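Pratholm Shelving Unit: Set-up Guide
Section 3: Putting it together and putting things on it

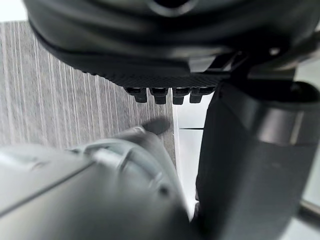
Before you start

Read this section through once. You won't, but it has been written on the assumption that you might.

Clear a patch of floor bigger than the unit. The uprights are 1,465 mm long and need to lie flat with somewhere for you to kneel beside them. A rug or a flattened carton will do under the pieces. Keep the carton in one piece if you can, as Skendano will want it back with the unit if you change your mind.

You will need:
A Phillips head screwdriver
A rubber mallet, or a hammer and an old thong
A spirit level
A second adult for steps 6 and 7
The bag of fittings, which is taped inside the lid of the carton and is thrown out with the lid more often than we'd like

Assembly

1. Lay both uprights on the floor with the slots facing each other. The end with the plastic foot is the bottom. If neither end has a plastic foot, the feet are in the bag.

2. Press the feet on by hand, then tap them home with the mallet. Tap. The neighbours should not be involved.

3. Fit the bottom shelf first. The lip faces down and the smooth side faces up. Hook one end into the lowest slot on the left upright and hold it there while you hook the other end.

4. Do the same with the top shelf. The unit will now hold its shape well enough to fool you into standing it up. Leave it where it is.

5. Fit the remaining shelves wherever you like. A gap of 570 mm takes a Tadari crate with the lid on and leaves room for your knuckles.

6. With your second adult, tip the unit upright. One person lifts from the top shelf and the other steadies the feet. Agree beforehand on who is saying "go".

7. Walk it into place. Don't drag it. The feet grip well on lino and leave a mark there that outlasts most tenancies.

8. Check it with the level, front to back and side to side. Pack under the low foot with the shims supplied. A folded bus ticket also works, though we can't recommend it in writing.

9. Screw the wall strap to a stud and then to the top shelf.

CAUTION: Step 9 is not optional. An unstrapped unit can tip if a child climbs it, and every child regards shelving as a ladder that has been laid out for them. Use a fixing suited to your wall. Plasterboard on its own is not suitable.

CAUTION: Do not stand on any shelf, including the bottom one, including "just for a sec".

Loading the shelves

10. Heavy things go at the bottom. Paint tins, the tool box, the slow cooker you intend to use this winter.

11. Spread the weight along the shelf. A shelf with everything at one end will hold, but it creaks at night and you will be sent to investigate.

12. Put what you use weekly between hip and shoulder height. Christmas decorations go up top, along with the tent.

13. Label the crates on the short side, facing out. "Misc" is allowed on one crate per household.

Note: Analyn Javier, who tests these instructions for us in her own garage, asks that we mention the extension leads. Coil them before they go in the crate. She has now written this on three drafts and the last time she used capitals.

Checking it later

After 2 weeks, go over the strap screws and nip up any that have loosened. Do it again whenever you move a shelf. A Saturday morning is traditional, before it gets hot.

To move a shelf, unload it first. Tap upwards from underneath at one end until the hook comes free, then support that end while you do the other. If it won't budge, check whether something is still sitting on it.

Wipe down with a damp cloth and a drop of dishwashing liquid. Avoid scourers and anything sold as heavy duty.

Missing fittings: see the Espiritu parts list in Section 5, and quote the letter stamped on the part. If you have one screw left over, keep it in the bag as a spare. If you have a handful left over, go back to step 9.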